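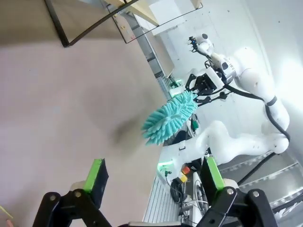 Hey, I'm Margus Toom, and I'm looking for playtesters! My tabletop RPG is called Briluren, and after a couple of years of running it only for my own long-suffering group, I'd love to see what happens when strangers get hold of it.

Quick pitch: you play salt smugglers working the river between two towns, Arnton and Kondik, that haven't spoken to each other in a generation. It runs on a regular deck of cards, no dice (sorry, dice people), and your hand is also your cargo, so every time you pull off something clever you've got less to sell at the other end.

I need 6 tables. Each one gets a GM packet, the player rules (761 words, I'm weirdly proud of that) and a starter adventure called The Nijs Crossing. Plan on around 7 hours of play, split up however you like. First-timers are very welcome, and I'd especially like a table or two that has never played anything without dice.

Afterward, each GM fills out a feedback form and gets on a short call with me. Please be blunt! The cargo trading still drags with five players and I need to know where people get bored.

I can't pay, but every tester gets a printed copy and a name in the credits. The print run is only 100 copies, so yours will be set aside first.

Testing starts January 2022. To sign up, use the contact form on this site and tell me how many players you have, what you usually play, and who's going to GM.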